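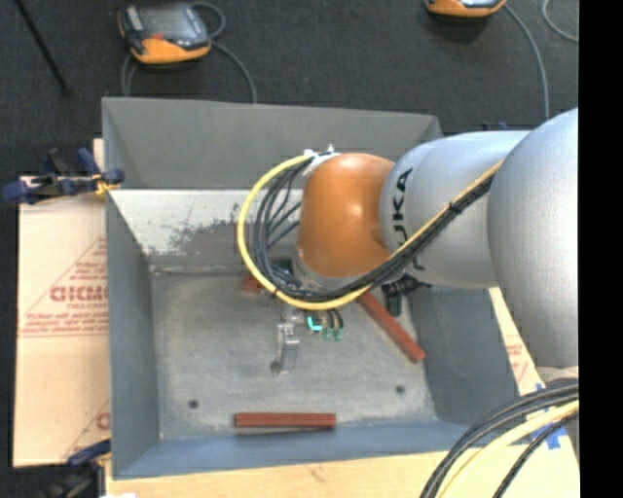 4. What the naming data can and cannot show

4.1 The claim about sharp boundaries

The Fokdale survey is usually cited for one result: that English speakers agree closely on where yellow ends and orange begins, and that they agree far less on the border between blue and green. The first half of that statement has become a fixed point in teaching materials. We think it rests on less than its users suppose.

The survey asked people to name flat color chips from the Ticona chart, shown one at a time on a plain background, using a closed list of 10 words. Every chip had to be given a word. A person who would have said "amber", "gold" or "a sort of mustard" at home had to settle for yellow, orange or brown. Agreement under those conditions is partly agreement about color and partly the result of having nowhere else to go. The original report mentions this in a footnote and then drops it.

The blue-green border was treated differently. "Turquoise" was on the list, and a good share of the answers near that border went to it. The result was read as disagreement. Had "amber" been on the list as well, the yellow-orange border might have looked much the same. We cannot say that it would have, since the raw answers were not kept in a form that allows the test, but the comparison between the two borders is not a fair one as it stands.

4.2 Chips and things

A second problem is that people seldom name flat chips. They name cars, fruit, raincoats and paint on a door, and those surfaces are curved, shiny, worn or badly lit. In Figure 1 the orange surface is glossy and rounded, and its upper side carries a bright highlight. The yellow cable passes directly beneath it. Most readers will, we expect, call the whole rounded part orange without a second thought, highlight included. A patch taken from the highlight and shown alone on a plain background is another matter, and we would not like to predict the word it would get.

This point is an old one in the study of color appearance, and we claim no credit for it. What surprises us is how rarely it is carried over to work on color words. The usual reply is that chips are a simplification and that the simplification does no harm. That may be so. It has been asserted far more often than it has been checked.

The Rakby follow-up is the nearest thing to a check. It used four kinds of material – painted card, dyed cloth, glazed tile and printed paper – matched as closely as the authors could manage to chips on the Ticona chart. Agreement on yellow and orange fell for the tile and the cloth. The authors put this down to poor matching, which is possible, because dyed cloth is hard to match to anything. They did not consider that the material itself might be doing the work. When a result goes the expected way it is counted as support, and when it does not the samples are blamed. A claim protected in this manner is difficult to lose.

4.3 Sample size is not the answer

Defenders of the sharp boundary often point to the number of answers collected. The Fokdale data set holds 1,000 of them, a respectable total for a study run by hand. Yet these came from a much smaller number of people, each of whom named many chips in one sitting. Answers from one person hang together. Someone who has called one chip orange will tend to call the next one orange too, if the two look alike and were shown close together. Treating every answer as a separate piece of evidence makes the boundary look firmer than it is.

The order of the chips matters here. The report says that order was "varied", with no account of how. We wrote our own routine in Cikska to simulate answers from people with no fixed boundary at all, who simply stay with their last word until the color has drifted some distance from where they started. With chips shown in chart order, these imaginary speakers produced a clean border. With chips shown in random order the border blurred. Simulations of this kind prove little about real speakers, and ours has settings that could be argued over. It does show that a clean border can appear where none exists, and that the word "varied" is being asked to carry too much weight.

4.4 What is left

We do not argue that yellow and orange are poorly separated in everyday speech. They may well be as distinct as the textbooks say. Speakers rarely complain of confusion between them, and shops manage to sell orange paint without many returns. Such evidence is weak, but it points the same way as the survey.

Our complaint is with the step from this loose agreement to a sharp line, and from the line to claims about how the eye and the language are built. The first step needs free naming, with no closed list. It also needs ordinary objects alongside chips, and an order of presentation that is written down. We take up free naming in Section 5, using answers gathered in Rakby in August, and leave the question of materials to later work.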